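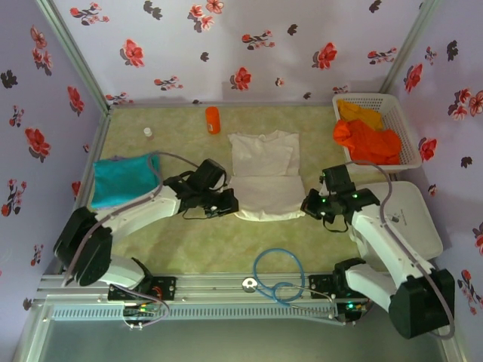

White tee, laid flat and part folded

Thread: Stipple gradients going patchy after healing
Board: Technique > Dotwork and Blackwork
December 2019

hollis_dots
Second piece in a row where the gradient healed uneven. Outer forearm, geometric band, stippled from solid black at the wrist out to bare skin at the elbow. Fresh, the fade was even. At seven weeks the middle third has gaps and the dark end has closed up to near solid. Setup is a 3RL on a rotary, 7 volts, black cut to a gray wash for the light end. What would you change first?

karras_i
Stop cutting the ink. Use full black for every dot and build the value with spacing only. Diluted dots heal at different rates and the lightest ones drop out, so you get gaps in the middle third like you describe.
Iason Karras, Herwood

mottle
Disagree with karras_i. I've used a wash at the light end for years and it holds if the depth is right. Gaps in the middle sound like shallow dots. What's your hand speed?

hollis_dots
Slow. One dot per touch at the light end, then I speed up toward the wrist. I don't have a number for it.

mottle
Then you have two variables moving at once. When the hand speeds up and the voltage stays the same, the dots stretch and the depth changes. Keep the hand constant and change the pass count. First pass over the whole band at the lightest spacing, second pass starting a third of the way in, and so on down to the wrist.

Z_Simko
The dark end closing up is a separate problem from the gaps. Dots spread as they heal. If the space between them is less than the width of a dot when fresh, it will be gone in a year. I leave the last zone before solid more open than looks correct on the day. Clients sometimes ask about it. I show them a healed one.

Also, which stencil are you using? If it's one of the printed dot gradients from Bimgate, those are made for paper. The spacing is too tight for skin at forearm scale. Print at 158 percent and drop every second row.
Zdislava Šimko

hollis_dots
It was the Bimgate one, printed at 100. I didn't know about scaling it.

karras_i
Don't stencil the dots at all. Stencil the edges of the band and the zone boundaries, then place the dots freehand. A stenciled gradient gets wiped halfway through and you end up guessing where you were.

Z_Simko
That works if you've done a few hundred hours of it. For a second or third band I would keep the stencil and work from the bottom up so the wiping hand stays off it.

karras_i
Fair on the wiping order. I still think the stencil teaches bad habits. Rows show. You can see the grid in most healed gradients done from a printed sheet.

tern_and_ink
Has anyone tried the Tichý cartridges for this? The shop in Predville switched over and I find the 3RL tighter than what we had before. I went back to single needle for the light end anyway.

mottle
Tried a box. No difference I could see healed. Membrane was stiffer and I had to go up half a volt.

tern_and_ink
I run them at the same voltage as the old ones. Maybe it's your machine.

mottle
Maybe. Direct drive, short stroke.

Z_Simko
Short stroke would do it. hollis_dots, do a test before the touch-up. Mark out five zones on practice skin, 200 dots to a zone, with the zones getting smaller toward the dark end. Same hand speed throughout. Scan it and look at it small. If the steps between zones are visible on the screen, they will be visible on the arm.

hollis_dots
Will do. The client is booked in January for the touch-up. Plan is full black, no wash, fill the middle third only and leave the wrist end alone.

mottle
Leaving the wrist alone is right. You can't open it back up.

karras_i
Post it healed, and say what voltage you ended up at.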